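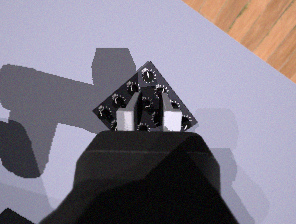
Last updated: November 19, 2019

By Zuzana Kratochvíl, Communications Office

Stasthorpe Institute of Surveyors opens revised run-off cover scheme to retiring members

The Stasthorpe Institute of Surveyors has published revised rules on the professional indemnity cover that members must hold after they stop practising. The rules come into force in February and replace the run-off provisions in Part 2 of the Members' Handbook.

Under the present rules, a member who closes a practice must buy run-off cover on the open market and send the Institute a copy of the policy each year. Under the revised rules, the member may either continue to do so or join a group scheme arranged by the broker Dimitriou and underwritten by Jisterard. Membership of the group scheme is optional.

The Institute has 2,704 members, of whom 2,434 hold a current practising certificate. The remaining members are retired, on a career break or working in posts where a certificate is not needed. Those who have never held a practising certificate are not affected by the change.

Who may join

The group scheme is open to a member who has given up a practising certificate, or who will do so before the next renewal date, and who was insured without a break during the last two years of practice. Members who have an open claim may apply, but the claim must stay with the insurer to which it was first notified.

A partner who leaves a firm that continues to trade does not need separate run-off cover, provided that the firm's own policy names former partners as insured persons. The firm must confirm this in writing within 70 days of the partner's departure. If no confirmation is received, the former partner will be treated as uninsured and will be asked to make other arrangements.

Where a firm merges with another and the new firm takes on its past liabilities, no run-off cover is required. The Institute will ask to see the relevant clause of the merger agreement — a summary prepared by the parties will not be accepted.

Career breaks

Members on parental leave, sick leave or a career break keep their existing exemption from the annual practising fee. They are not exempt from holding cover for work already done. A member who returns to practice will have the group scheme premium for any unexpired months set against the first premium on the new policy, if that policy is also placed with Jisterard.

"The old wording left a gap between the date a certificate lapsed and the date run-off cover had to begin," said Kobina Annan, Head of Professional Standards. "Under the new rule both fall on the same day. Members should read their current policy and check the date on which it ends."

Shadi Matar, who chaired the working party on the rules, said that most of the replies to the consultation had dealt with cost. "Sole practitioners asked for a fixed premium they could pay in one sum on retirement. That option is included. Members may also pay by yearly instalments, although the instalment rate is reviewed each year and the single premium is not."

How to apply

Application forms will be sent with the renewal papers. A completed form must be returned with a claims history signed by the member's present insurer. Forms received without a claims history will be sent back and will not be held on file. Members who have already bought run-off cover do not need to do anything until that cover expires.

Questions about the rules should be put in writing to Kristýna Gajdoš, Membership Registrar, at the Institute's office in Pokley. Questions about premiums and policy terms should be sent to Dimitriou directly, as Institute staff cannot give advice on insurance.

Notes to editors

Run-off cover is professional indemnity insurance for claims made after a practice has closed, arising from work carried out before it closed.

The revised rules apply to individual members and to firms regulated by the Institute. They do not apply to student members.

Copies of the full rules and of the consultation replies — with names removed where this was requested — are available from the Communications Office.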